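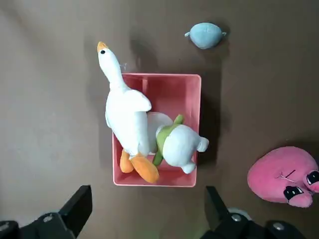

Long-necked goose, partly in its bin.

I have been listening to Maltside on the kitchen radio for longer than I have owned the kitchen. It sits at 728 on the medium wave, between a patch of hiss and a slightly different patch of hiss, and in June they are switching that transmitter off. The station carries on. You can have it on an app, or through the smart speaker, or on the digital set I bought four years ago and which lives in the cupboard under the stairs with its aerial snapped.

I found out the way you find out most things from Maltside, which was by hearing half of it. The kettle came to the boil over the first part of the announcement and the dog wanted letting out during the second, so for a good day and a half I thought they were closing the whole thing down. I was quite upset. I told people at work. I then had to go round the same people and explain that it was only the medium wave, and I could see their sympathy, never very deep, draining off entirely.

The breakfast show is the bit I care about. It starts at six with the tides, although Clonham is a good hour's drive from anything with a tide, and I have never heard this mentioned on air. Then there is the traffic, meaning the one roundabout. Then a record, usually something that got to number 17 when I was at school, and then the phone-in, when people ring up about bins. There was a spell last winter when it went out from a spare room at the leisure centre while the studio roof was being seen to, and you could hear aqua aerobics under the news. Complaints were read out. I rather missed it when it stopped.

My radio is an Eskola. It has a dial you turn, with a red needle and the names of cities printed along the glass, as if you might drop in on any of them. The only foreign station I've ever got on it with any regularity is one I believe to be Jestamberg, because a man says something very like Jestamberg on the hour, followed by accordion. It comes in after dark and sits right on top of Maltside's evening programme, so that for a couple of winters I heard the local council report with what I took to be a polka running behind it. It improved the planning decisions no end. I suppose I'll be getting Jestamberg with a clear run at it from June, and I may finally learn whether the accordion man has a name or if that's all one long advert for carpets.
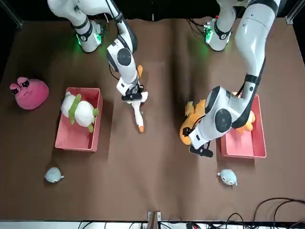

Goose, head down, over the brown cloth.

The station says the medium wave costs too much to run for the number of people who use it. They gave the number on air: 900. I thought that was rather a lot. I've been to football matches with fewer. I have certainly been to weddings where you'd have settled for a tenth of it, given the buffet. But apparently 900 is nothing in radio, and each of us is costing them a fortune in electricity, for which I'd like to say sorry.

So I've been trying the app. The app is fine. It asked me to make an account, and then it asked me to confirm that I was the person who had just made the account, and after that it played me an advert for a conservatory firm and then Maltside, clear as a bell. Too clear, if anything. I had always thought the breakfast presenter had a deep, woolly sort of voice, like someone talking through a good coat. On the app he sounds about twelve and you can hear him put his mug down.

The other thing is the delay. The app runs around 30 seconds behind the Eskola. I know this because I had both going at once, one at each end of the kitchen, and it was like being told everything twice by a couple who have stopped listening to each other. The pips are useless on it, obviously. I've set the cooker clock by those pips for years, and if I do it by the app I'll be half a minute late for everything, which will at least give me something to blame.

I did ring the phone-in about it. I was on hold through two records and a very long call about a hedge, and by the time they came to me there was only time to say where I was calling from. I said Clonham. He said lovely, and went to the news.

There's a form you can fill in on the website if you have views on the switch-off, up to the end of the month. It wants to know how I listen, and the choices are app, smart speaker, digital and other. I have put other. In the box marked "please tell us more" I wrote quite a bit about the tides, and it let me have most of it before it ran out of room.

Meanwhile, if anyone knows how to mend a snapped telescopic aerial, mine is still in the cupboard. Both halves.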